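**Plunddale firm tries its machines on the cleaning round**

PLUNDDALE, February 5, 2021. A company that wants machines to take over wiping, folding and restocking says its latest trial went better than the one before it, but that a paid cleaner is still faster at nearly every job on the list.

Tendik, which rents the ground floor of the old Santoro building, ran its two-armed machine through 643 attempts at small chores over the winter. The chores were picked from the daily sheets of a hotel and a hardware store in town. They included wiping a table, folding a hand towel, putting boxed goods on a shelf, coiling an extension cord and spraying a surface before wiping it.

The machine finished 149 of those attempts with no help from a person. Most of the successes came from shelving, where the boxes are stiff and stay where they are put. Folding did poorly. Spraying did worst of all, with six clean runs in the whole trial.

"A box is easy to hold," said Rebecca Villa, who runs testing at the company. "A spray bottle is a different matter. You hold it with some fingers and work it with another, and you have to keep it pointed at the right spot while you do that. Our grip slips when the trigger comes back."

Villa said the company has changed how it teaches the machine. Earlier versions were programmed step by step. The current one learns from recordings of people, who wear a sensor glove and go through the same motions many times with household items and cloths on a table.

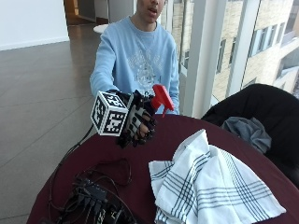

Recording takes patience. A session lasts an hour, and people are asked to vary what they do, changing hands, changing the height of their grip, or starting with the towel in a different place. Villa said the early recordings were too tidy. Staff had laid every towel flat before starting, and the machine then had no idea what to do with a crumpled one.

Benedetta Pellegrini, who manages the Zorport Hotel with her brother Ottavio, let Tendik bring the machine into an unused breakfast room for part of the trial. She said it wiped a small table well enough and then kept wiping it. It also left the corners.

"One of my staff can do that room in the time it took to do a table," she said. "I would still like to have it at night, when there is no one on the floor and it doesn't matter if it takes until morning."

Ottavio Pellegrini was less sure. He said the cost would have to come down a long way before a hotel of that size could think about it, and that somebody would need to stay within reach in case the machine stopped. During the trial it stopped often. Tendik has not published a price.

The hardware store's manager, Rosalba Orlandini, had a better report. Her part of the trial was limited to one aisle of boxed screws and hinges, and she said the machine filled the lower shelves correctly on most tries. It did not turn labels to the front, and it could not deal with bagged goods hanging on pegs, which make up a good share of what the store sells.

"It did the part of the job that I don't mind doing," Orlandini said.

Workers in both places were told before the trial that no hours would be cut on account of it. Ginevra Costa, who speaks for a group of cleaning and retail employees in Plunddale, said she had asked for that in writing and had received it. She has also asked the company to share its results with employees at the same time as managers. Costa said her members were mostly curious about the machine, though a few had asked whether it could be taught to carry laundry up the back stairs. It has no legs and cannot.

Tendik said it would spend the next few weeks on grip. Villa plans to add some 117 hours of glove recordings, mainly of triggers, lids and soft cloth, the items that caused the most failed attempts. The company is also trying out a rubber pad for the machine's fingers.

A second trial is set to begin in March. The hotel will take part again, this time with two rooms in place of one. Orlandini said the store would decide after it has finished its stock count.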